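Zaser bench, cube-to-square set
18th April

Good day! 70 demos kept, and I'd happily have gone on if the lab hadn't been needed for the Skendberg visit. Notes while I still remember what I did.

Task is the same as before: pick up the red cube, carry it over to the taped square, let go, back off. What's new is the starting spots. Up to now I was putting the cube down wherever my hand went, which I thought was nicely random until Dolores Wojcik plotted the starts from the last batch and they made a neat little blob in the middle of the table. I am apparently a very repeatable human. So this time the start positions came off a list she generated, and I went through it in order without skipping the awkward ones. The awkward ones are much more fun anyway. When the cube is far over to the left you have to swing the whole arm across and there's a lovely long transport in the middle of the episode, and the policy has hardly seen any of those.

Changed the pace too. I've been closing the gripper as soon as I was low enough, and on playback you can see me nudging the cube sideways with one finger before the other one gets there. Works fine when I do it. The model copies the nudge without the recovery. Now I stop above the cube, line up, go straight down, and only then close. Episodes are longer but they look so much cleaner, and the gripper trace has one proper step in it where there used to be a wobble.

Threw away 10. Mostly me letting go of the cube too high so it bounced on landing, plus a couple where I'd started recording before the arm was home. I kept the ones where I missed the grasp first time and had a second go. Dolores and I went back and forth on that. Her view is that a clean set should be clean, mine is that the policy will miss sometimes and ought to have seen what to do next. We settled on tagging them "retry" so they can be filtered out at training time, and we'll run it both ways. I really want to know the answer to this.

Square: counting it as a success if the cube is fully inside the outline when the arm has backed off. On the tape is a fail, even if it's only a corner. I was kinder than that in the Arnden set and it made the labels useless near the edges.

The two short strips nearer the front stay where they are. I use them for checking that the view hasn't shifted: pull up the reference still, compare, carry on. Did that at every break and it was fine each time. If anyone re-tapes the table please take a new reference still first, and put it in the Holloway folder with the others, not on the desktop.

Backdrop cloth: I thought about ironing it (!) and decided against. If the model can't cope with a few creases we have bigger problems. The reflection off the table top worries me more. There's a soft glow under the cube when it's close to the surface, and I'm wondering whether the network is using it as a height cue. It might even be a good cue. But it'll vanish the moment we move to the matt board in September, so I'd like to collect a small set on that board early and see how badly things fall over.

To do:
- trim the dead time at the front of each episode, three seconds is far too much
- ask Dolores for a second list with more starts close to the square
- retrain with and without the retry episodes
- try a run with the cube turned 45 degrees 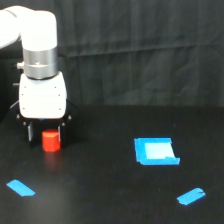

For that last one I'll need to turn the wrist before going down, and I haven't practised it, so the first few will go in the bin. Start a new session folder for it so they don't get mixed up with today's.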